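Mesa dobrável Imrie, tampo branco
Skovton > Mesas e apoio > Dobráveis
Ref. 1734

Mesa de abrir e fechar, tampo retangular branco, pernas escuras de metal. Para refeições, para trabalhar, para ter mais uma superfície quando chega gente. Disponível em loja e por encomenda. Textos desta página revistos em abril, preços na etiqueta ou por telefone.

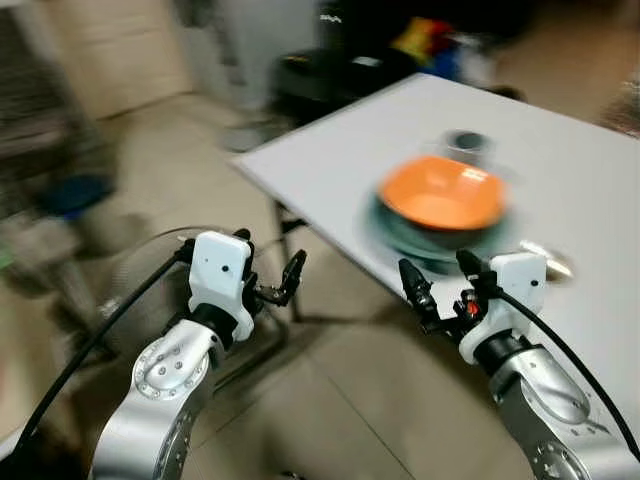
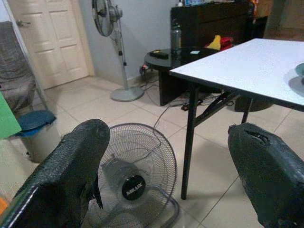
Tampo branco de mesa nas duas primeiras fotografias; na terceira, prato laranja sobre mesa clara com veio de madeira.
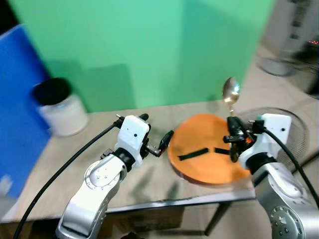 Posso pôr uma panela quente diretamente em cima do tampo?
Convém usar sempre uma base. O tampo aguenta pratos servidos e canecas sem problema, mas um tacho acabado de sair do lume deixa marca, e essa marca não sai nem entra na garantia. Base de cortiça, pano dobrado, o que houver à mão.

O que é

Mesa de apoio grande ou mesa de refeição pequena, conforme a casa. Abre-se no chão, deita-se de lado, puxam-se as pernas, trava-se, vira-se. Uma pessoa consegue sozinha. Duas é mais cómodo, sobretudo em corredor apertado.

Fechada encosta à parede ou vai para trás de uma porta. Não tem gavetas nem prateleira por baixo. Para isso ver a Nunen, que é fixa.

Características

Modelo: Imrie
Tampo: retangular, branco, superfície lisa
Pernas: metal pintado de preto, com travessa diagonal articulada
Largura do tampo: 700 mm
Peso: cerca de 16 kg
Pés: ponteiras de borracha, substituíveis
Montagem: não precisa, vem pronta
Garantia: 2 anos, contra defeito de fabrico
Uso: interior. Varanda coberta sim, chuva não

Outras medidas a pedido. Quem quiser o comprimento exato para um vão que nos ligue antes, há duas versões e o armazém confirma qual está em stock. Não encomendar pela medida da mesa antiga, já tivemos devoluções por isso.

Abrir e fechar

Deitar a mesa de lado sobre um tapete ou manta. Puxar primeiro a perna do lado do fecho, até ouvir o clique da travessa. Depois a outra. Verificar as duas travessas com a mão antes de virar. Pôr de pé segurando pelo tampo, nunca pelas pernas.

Para fechar, o contrário. Soltar a patilha, empurrar a travessa para dentro, dobrar a perna. Dedos fora da articulação, aperta mesmo. Se a patilha estiver dura nas primeiras vezes é normal, vai amaciando. Uma gota de óleo de máquina resolve, limpar o execsso.

Não arrastar aberta com peso em cima. Levantar ou esvaziar primeiro.

Limpeza

Pano húmido, detergente da loiça, secar. Nada de palha de aço. Lixívia também não, amarelece o branco.

Molho de tomate, açafrão, vinho: limpar logo. Se ficou de um dia para o outro, pasta de bicarbonato e água, deixar uns minutos, passar pano. Caneta de feltro sai com álcool, testar antes num canto por baixo.

Pernas: pano seco. Se a tinta lascar, retocar com esmalte preto mate, vendemos frasquinho pequeno ao balcão.

Onde tem sido usada

Copas de escritório, salas de formação, casas de férias, marquises. A Debora Greco levou quatro para as oficinas de cozinha dela e pediu mais ponteiras passado o primeiro inverno, chão de tijoleira irregular. Desde então mandamos um jogo extra com cada encomenda, basta pedir na altura da compra.

O Brian Mabula usa a dele como bancada de costura. Diz que para a máquina grande abana um bocado e pôs um feltro por baixo de cada pé. Fica a nota. Para máquina de costura pesada aconselhamos a Nunen.

Para crianças serve, desde que um adulto abra e trave. A altura é de mesa normal, não é mesa infantil.

Combina com

Cadeira Dotley, dobrável, preta. Cabe debaixo do tampo com a mesa aberta e pendura-se no mesmo gancho de parede. Vendida à unidade.

Gancho de parede duplo, para guardar a mesa na vertical. Parafusos incluídos, buchas não. Em pladur usar bucha própria.

Mesa Nunen, fixa, com prateleira. Mesmo branco no tampo, para quem quer encostar as duas e ficar com uma linha corrida. Atenção que a altura não é igual ao milímetro, nota-se com toalha esticada.

Loiça e acessórios de mesa têm página própria, não vão incluídos com nenhuma mesa.

Entrega

Levantamento em loja no próprio dia se houver stock. Vai em cartão, cabe em carro familiar com os bancos rebatidos. Medir antes, por favor.

Entrega em casa só até à porta do prédio. Subir andares é pago à parte e tem de ser combinado na encomenda, o motorista não trata disso no momento. Sem elevador avisar.

Abrir a caixa e ver os cantos do tampo antes de asinar a guia. Canto amassado, escrever na guia e guardar o cartão. Sem essa anotação a transportadora não aceita a reclamação e nós ficamos de mãos atadas.

Trocas e peças

Troca com talão, mesa sem uso e na embalagem. Se já foi aberta e fechada para experimentar não faz mal, riscos no tampo sim.

Peças que temos em separado:
Ponteiras de borracha, jogo
Patilha do fecho, esquerda ou direita (dizer qual, olhando a mesa de frente)
Travessa articulada
Parafusos da dobradiça, saqueta

Tampo sozinho não vendemos. Já perguntaram muitas vezes.

Para peças falar com Piroska Magyar, extensão da oficina, de manhã até às 12h30. À tarde está na montagem e não atende. Por mensagem responde ao fim do dia, mandar foto da etiqueta colada por baixo do tampo.

Encomendas de quantidade

Escolas, associações, empresas: pedido por escrito para Arturo Sala, com quantidade, morada de entrega e se há cais de descarga. Orçamento válido até ao fim do mês em que é emitido. Mesas para evento de um dia não alugamos, só venda.

Opiniões de clientes

Bit-na Hong
Boa mesa para apartamento pequeno. Abro à hora de jantar e fecho depois. O clique da travessa faz barulho, os vizinhos de baixo já se habituaram. Branco fácil de limpar mas risca com facas, usem tábua.

Cliente da loja
Chegou com uma ponteira a menos, mandaram outra por correio. De resto ok. Mais pesada do que pensava para subir três andares.

Cliente da loja
Comprei a segunda este ano. Mesma cor que a primeira, encostadas não se nota a diferença. A patilha da nova é mais rija.

Avisos

Não sentar nem subir para o tampo. Não usar como escadote. Manter as patilhas travadas com a mesa aberta. Guardar longe de radiadores, o calor empena o tampo.

Stock atualizado todas as manhãs às 9h. Se aparecer esgotado ligar na mesma, às vezes há uma reservada que não foi levantada.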